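Gripper comparison: hand-held two-finger tools, pads and camera mounts

Sandro Pagano, Pinudeck workshop
20 March 2018

We have two candidates for the hand-held tool, the Galli and the Zeta. Both take the same bolt-on pads, and both carry the camera on the body, looking forward between the fingers. The question for this round was how much of the work area the camera keeps when the jaws are fully open, and whether the view can be repeated after the tool is put down and picked up again. Arms and controllers are on separate pages.

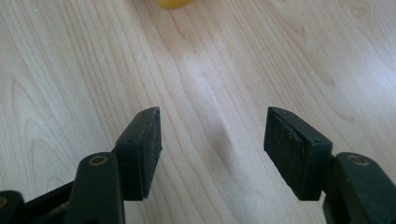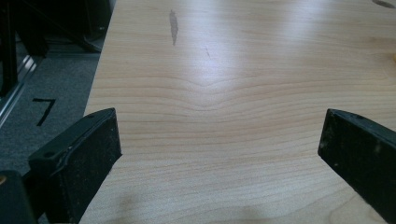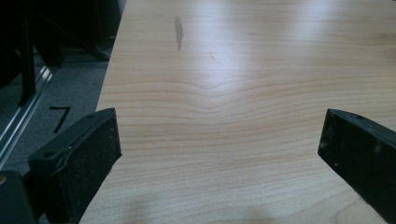

Views from the tool camera over the table, jaws apart, with both fingers in view and bare wood between them.

Notes on the views

First picture: the arm segments and their brass-coloured rings are visible as well as the pads. The right pad shows more of its gripping face than the left. I would like the two to match more closely, as it makes the gap easier to judge by eye. Screw holes can be seen on both pads.

Second and third pictures: the dark mark on the wood and the bend in the grain make usable reference points. The table edge and the black 7 on the carpet give two more on the left. The glare is the main fault. It washes out the grain in the upper part of the table, and any tracking software that relies on surface detail will have little to work with there.

Pads

The pads show dust and light scuffs in all three pictures. Dust lowers grip on smooth parts, so pads are now wiped with a damp cloth at the start of each set and left to dry. The spare set from Tuken is slightly softer and has not been tried on the Zeta.

Test procedure

Each tool does 200 open and close cycles by hand, then 17 picks of the standard block. The block weighs 70 grams. A pick counts if the block is lifted clear and put back without turning in the jaws. The linkage is checked for play before and after, with the same feeler gauge. Wear is recorded again at 2,000 cycles.

Camera settings

Exposure is locked before the first pick. Automatic exposure was used in December and the brightness shifted whenever a dark pad moved across the table, which spoiled the comparison between runs. White balance is also fixed. Focus is set at the pad tips.

Still to do

Repeat the open-jaw views with the overhead light diffused.
Fit the Tuken pads to the Zeta and run the full set.
Measure the camera mount for movement after the 2,000-cycle check.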